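# Chipped and dropped glassware with a two-finger gripper: fault notes and fixes

Last revised April 5, 2022

These notes apply to hand-held grippers with a parallel linkage and soft finger pads, used at a bench or kitchen table to pick up cups, mugs and glasses. They were started after a drinking glass slipped out of a Clelness gripper in January and took the rim off the mug beside it. The failure had two causes, both avoidable.

## What failed

The glass let go at a lift height of 30 cm. The pads had closed on the widest part of the wall, where the surface curves away in both directions, so contact was limited to a narrow strip on each side. There was also a film of dish detergent on the outside of the glass. Either fault alone would probably have been tolerated.

On inspection the left pad had worn smooth at the tip. The log showed just over 4,000 closures on that pair. Nothing in the linkage was loose.

## Before picking anything up

- Wash the vessels, rinse twice in hot water, and dry with a lint-free cloth. Rinse aid leaves the same sort of film as detergent, so skip it.
- Wipe the pads with isopropyl alcohol on a cloth – never methylated spirits, which leaves a residue on some silicones. Wait until they are dry to the touch.
- Open and close the fingers 12 times with nothing between them. Both should arrive at the centre together. If one lags, look for grit at the pivots.
- Run a fingertip (gloved) along each rim and handle. Anything chipped goes in the bin, wrapped in newspaper.
- Clear bottles from the approach path. A tall bottle gets knocked by the linkage well before the fingers reach it.

## Where to close the fingers

Textured or dimpled glass is harder to hold than it looks. The pad bridges the high spots and touches less of the wall than it would on a plain tumbler. Close low, near the thick base, and keep the fingers level with the table. Straight-sided mugs can be taken at mid-height with the handle turned away from both pads. Stepped cups should be held entirely above or entirely below the step; a pad that straddles it will rock.

Leave a finger's width on either side of each vessel, plus the thickness of the pad backing. Crowding causes more breakages than poor grip – the outside of an opening finger pushes the neighbour over. 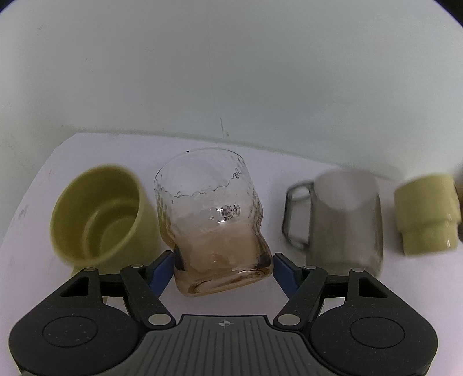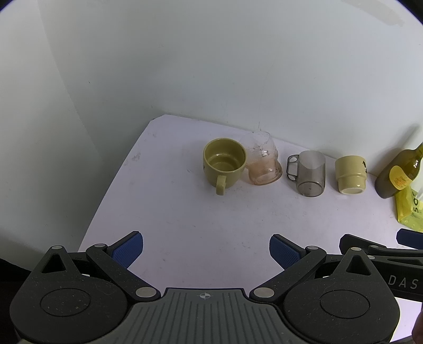
Grip force is the other setting people get wrong. More squeeze does not cure a slipping pad, and on thin glass it will start a crack from any existing scratch. Close until the pads just deform, stop, and lift 2 cm. Hold there and watch for creep. If the vessel slides, put it down, clean both surfaces again and choose a lower contact point.

Ceramic is more forgiving of force but heavier for its size. A glazed mug that has tipped over should be stood up by hand. Trying to right it with the fingers loads one pad at the edge, and that is how the Plullotier pads tore at the corner.

## Changing the pads

Replace pads in pairs, even if only one is worn. Punetti pads press on; Dvorak pads need contact adhesive and a night to cure under a light clamp. Roughen the backing first with fine wet-and-dry paper and wipe off the dust. Write the closure count on masking tape and stick it inside the lid of the gripper case.

## If something breaks

Hands off the gripper, fingers open. Put on closed shoes and cut-resistant gloves before moving anything. Pick up the large pieces, then go over the table and floor with damp paper towel, folding it inward after each pass. Check the pads under a bright lamp held side-on. Slivers embed in soft silicone and will scratch the next glass, so a pad with glass in it is scrap. Do not blow the linkage out with compressed air; use a soft brush over a tray.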